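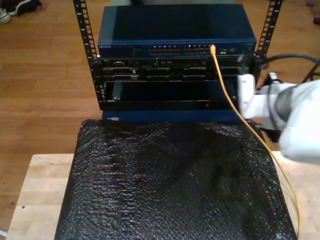
By Malsha Marikar and Habibur Uddin
July 2, 2020

3. How small offices keep their wiring records

When we began visiting the small firms of Waltstead, we thought we would be writing a paper about paper, and in a way we still are. Our interest is in the notes people keep for one another at work: the taped-up sheet, the notebook in the drawer, the spreadsheet that only Tania Weerakoon at Korletey knows how to open (she was very kind about showing us, more than once). Wiring turned out to be a wonderful place to look for such notes, as it is touched seldom and by many different hands. Some of the record is already there in the metal before anyone picks up a pen. In Figure 1 small white numbers run beside the square mounting holes of the left rail, so a person writing down where a switch sits has a ready-made address to copy. A yellow cable, like the one plugged in toward the right of the switch there, often does the same sort of work in the notes we read, where "the yellow one" stands in for a port number and everybody in the office seems content with that.

Figure 1. Open-frame rack with numbered rail and network switch.

We collected 55 sets of notes in all, and we read every one of them aloud to each other, which took most of August and a good deal of tea. The longest came from Suvavska, a mail-order seed business, and had grown over the years into a kind of family diary, with birthdays and a recipe for lime pickle tucked in between the cable lists. The shortest was a single index card. Farzana Kanagaratnam, who looks after the office at Pilow, told us she had thrown away a very handsome printed binder and gone back to pencil, "so that I'm not afraid to fix it." We heard some version of that remark again and again, and we have come to think of it as the heart of this section.

Pencil notes were corrected far more freely than printed ones. In the printed sets a change was usually squeezed into the margin, often with no initials, and later readers could not tell which line to believe. In the pencil sets the old entry was simply rubbed out, and so the page stayed readable but its history was lost. Jamila Selvanayagam has suggested to us that a dated pencil line, with the old entry struck through once, would keep a little of both. We tried this at 2 of the firms, and we take up what came of it in Section 4.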